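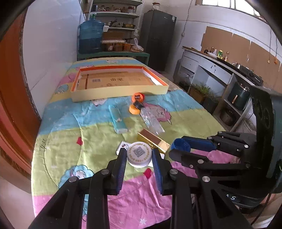 I missed a week of posts because the robotics club has eaten most of my evenings. We're in the second half of the project now, the part where everyone is meant to be collecting demonstrations at home, and I wanted to write down how it's going before I forget the details.

The club is called Gronura. It meets in a room behind the college library and has done a project every year since I started coming. Last year it was a line follower that had to get round a model village. This year it's small objects. Each pair of students picks a set of household things and has to teach an arm to pick them up and put them where they belong. The arm lives at the club and is bolted to a bench. The demonstrations are done with hand-held grippers, which go home with whoever is on the rota.

My set is bottles, lids and packets. I chose it in February because I thought lids would be easy. They're small, they don't roll far if they're the right way up, and everybody has plenty of them. I now think they're the hardest thing on the list after cutlery.

The trouble with a bottle cap is the height. With the fingers wide open there's plenty of room on either side, and it looks as though you could hardly miss. But the pads want to close on something with a bit of depth, and a cap lying flat gives them very little. If I come in too high the pads slide over the top edge. If I come in too low they drag on the sheet and the cap moves before I've closed on it. On a desk you can let the tips rest on the surface and you know where you are. On a bed the surface gives way, and it gives way by a different amount each time.

I use the bed anyway. My desk has the computer on it and the kitchen counter is needed for cooking, and the project notes say to vary the surface as much as you can. Somebody in the club has done all theirs on a stair carpet. A patterned sheet is also supposed to be good for the training, as the model has to learn what is an object and what is only printed on the cloth. We had a long discussion about this one evening and didn't settle it. Half the group thinks we should all use plain backgrounds first and add patterns later. The other half, which includes me, thinks there isn't time for later.

My routine at the moment is as follows. I lay out the objects, do one short run, then move everything and do it again. The first few runs of an evening are usually bad and I mark them to be thrown away. Then there's a good stretch. After that my wrist gets tired and I start rushing the last part, where the fingers open again and you're supposed to wait a moment before pulling back. The target is 60 good runs per object and I have finished two objects out of 7, so I'm behind.

Waiting is the thing I've had to learn. Our first model, which we called Brasura for no good reason, was trained on the early runs from all of us. It could find a lid and close on it well enough, but it flung the lid when it let go. We spent a whole meeting looking for a fault in the arm. In the end one of the older members put the recordings side by side and it was plain that we all let go while the hand was already moving away. The arm was doing what we had shown it. We threw out around 200 runs and started again, which was not a cheerful evening.

The second model is called Suvarna and is a good deal better. At the last meeting it picked up a white cap from the bench and put it in a dish 18 times before it dropped one. It still has trouble when two lids are close together. It goes for the gap between them and closes on nothing, and then carries the nothing over to the dish very carefully and lets it go. I've been trying to put together more layouts with lids near each other, and with other things nearby too, so that it sees a bit of clutter. Boxes and packets are useful for this because they lie flat and stay where they're put. A bottle on its side is less use on a mattress, as it rolls whenever I lean on the edge.

A few notes for anyone in the club who is reading this before their turn on the rota:

Check the screws on the linkage before you start. One of ours had worked loose by the time it reached me and the fingers were closing slightly out of line. It took a minute to tighten once I'd found it, but I had already done half an evening's work.

Wipe the pads. Dust from cardboard gets on them and the grip changes.

Do the lids right way up and upside down. I did mine all the right way up to begin with and had to go back.

Write down what you did at the end of each session, even if it's just one line. The names on the files are only numbers and I couldn't tell my own evenings apart after a week.

Charge everything overnight. I've forgotten twice.

The next thing is Callport, which is the open day the colleges in our area hold together at the end of the summer term. Every club gets a table. Ours will have the arm on it, and people will be able to put down an object from our list and see whether it gets picked up. I'm in two minds about letting visitors choose where the object goes. It makes a better show, but the arm has never seen a child put a lid on the very edge of the table, and I know that is what will happen. The plan for now is to tape out a square and ask people to stay inside it.

Before then I have five more objects to finish. The packets should go faster than the lids — there's more to hold — and I want to leave the bottles until last, when I can borrow a table for a couple of evenings. The gripper goes to the next person on the rota after the coming meeting, so I've asked whether I can have it back for a second turn. There is one other person asking for the same week and we'll have to sort that out between us.

I'll post again when Suvarna has been retrained with the new lid layouts. If it still goes for the gap, I'll put up some of the failed runs as well.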